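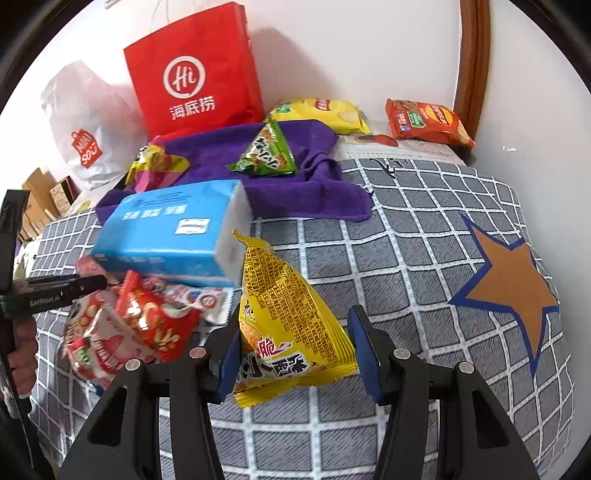

A yellow snack bag with Chinese lettering on the front.

Jillstead shops get new rule for imported snacks

February 8, 2020

JILLSTEAD – Small shops that sell imported snacks must put a label in English on every package from next month, the town's trade office said.

The label must give the ingredients, the name of the importer and any common allergens such as nuts, milk or wheat. Until now it was enough to keep this information on a sheet behind the counter.

The rule follows a check in January, when inspectors visited 20 shops in the Grullow district. They looked at 108 products, and 51 had no information that a customer could read in English.

"We do not want to take these snacks away from people," said Brândușa Pop, who leads the trade office. "We want a parent to know what is inside before the child eats it."

Shops will receive a first warning by letter. After a second visit the fine can be up to $800.

Iulian Costache has run the Voicu grocery on Grekitz Street for many years and expects extra work in the first weeks. He orders from three importers, and only one of them sends the labels already printed. The flavor is often easy to guess for his customers – a pink wrapper marked 桃味, peach flavor, also carries a picture of a peach slice with a green leaf – but the list of ingredients is a different matter.
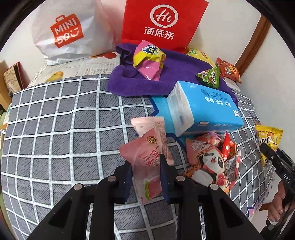

The trade office will help shops that have no printer. Owners can send the product list by e-mail and collect finished labels at the front desk, free of charge until the summer. For sweets like the peach one in the pink wrapper, the sticker may go on the back, if it does not cover the barcode or the date.

Questions can be asked at the office on weekday mornings.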